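Trenness round: new dampers, revised entry list and what to bring

Kistari Racing will run a revised rear suspension on both of its closed-wheel prototypes at the final round of the Gavalas Endurance Series at Trenness this month. The team confirmed the change to members on November 2, 2018, after two days of private running at Grudwood.

The new parts are limited to the rear of the car. The dampers have been moved inboard and sit closer to the gearbox, and the rear anti-roll bar is now adjustable from the cockpit. Front suspension, brakes and bodywork carry over from the last round. The engine is also unchanged, as the series rules do not allow a new specification after the halfway point of the season.

Chief engineer Hinata Oda said the old layout had been hard on rear tyres over a full stint.

"We were fine for the first half of a stint and then we would lose the rear on corner exit," she said. "The drivers had to short-shift to look after the tyres and that cost us down the straights. At Grudwood the lap times stayed flat for longer. Trenness is a rougher track, so we will see how much of that carries across."

The two cars covered 1,881 kilometres between them at Grudwood. One session was lost to fog and another was stopped early when the number 12 car came in with a loose undertray. The undertray mounts have been changed on both cars and the spares have been drilled to match. There were no other mechanical stoppages.

Effie Rennie set the quicker of the team's two long-run averages and will start the race in the number 12 car. She has raced at Trenness in each of the past three seasons, twice in the smaller production class.

"The first sector is where you feel the bumps," Rennie said. "You come over the rise with the car light and you have to be on the brakes before it has settled. With the old bar setting we had to pick one end of the lap to be good at. Being able to change it from the seat is a big help, as long as you remember to change it back."

The sister car, number 11, will use the same suspension but with a softer rear spring. The team plans to compare the two in the first practice session and run both cars on the better setting from qualifying onward.

Entry list

The organisers have accepted 13 cars in the prototype class. Two late withdrawals have been filled from the reserve list. Numbers in the production class are still to be confirmed and will be posted on the noticeboard at the circuit office when scrutineering closes.

Kistari goes into the round second in the teams' standings. A win with either car would be enough for the title if the current leaders finish fourth or lower. If both teams fail to score, the order stays as it is.

Changes to the timetable

Practice has been moved forward by half an hour so the track can be swept before the support races. Qualifying is unchanged. The pit walk will now be held at lunchtime and will finish when the marshals sound the first horn, and anyone still in pit lane after that will be asked to leave through the gate behind race control.

The race start time has not moved. With the shorter days, the last part of the race will be run in failing light, and all prototypes must have their headlights and side number panels lit from the final hour. Cars with a failed number panel will be called in. Last year that rule caught out several crews, and the Kistari cars will carry a second power feed to the panels this time.

Members' area and catering

The members' area is on the infield side, past the second footbridge. Lunch will be cold plates and fruit on both days, with tea and coffee available through to the finish. Please let the office know of any dietary needs by the end of next week. Late requests will be passed on to the kitchen, but we can't promise they will be met. 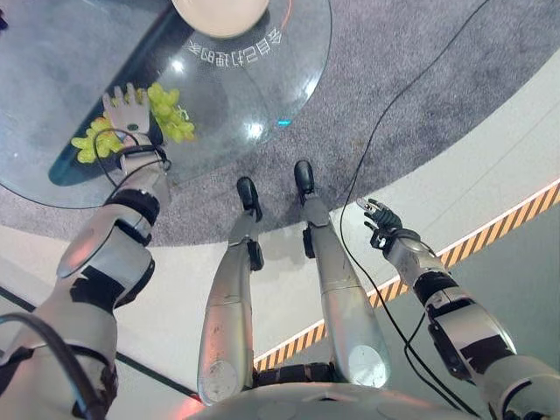
Green grapes on a glass table.

Parking passes will be posted with your tickets. The lower car park floods after heavy rain, so if the ground is wet you will be sent to the upper field and should allow extra time for the walk in. Trailers and motorhomes need a separate pass and must come in by the north gate.

Ear protection is required for children in the pit lane and is a good idea for everyone else. A limited number of earmuffs can be borrowed from the members' desk in return for a deposit. Camp chairs are welcome on the grass banks but not on the footbridges or in front of the fence line at the first corner.

Radio commentary will be carried on the circuit frequency, which is printed on the back of the ticket. Live timing will also be available on the series website for members who can't make the trip.

Winter work

Both cars go back to the workshop after Trenness to be stripped and checked. Oda said the chassis will be kept for another season, with most of the effort going into the cooling system and a lighter wiring loom. The number 11 car is due for a new gearbox casing and will be the second of the two to return to testing.

The workshop open evening will be held once the cars have been rebuilt. Details will be in the next newsletter. Membership renewals are due at the end of November, and forms can be handed in at the members' desk at Trenness or sent to the office.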